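6. Sweeping the floor
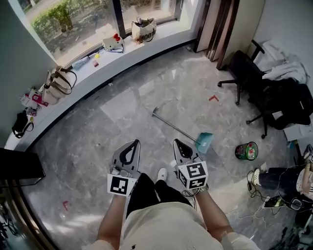
Long-handled dustpan and small bin on the floor near the window ledge.

1. Clear bags and loose items off the floor before you start.
2. Sweep from the wall towards the middle of the room.
3. Stand the Clekia dustpan with its front lip flat on the floor. The handle should sit at 90 degrees to the pan.
4. Sweep the dirt in, then tip the pan into the bin.

Note: Leave floor tape markings in place - sweep over them lightly.

Caution: Don't leave the dustpan lying in a walkway.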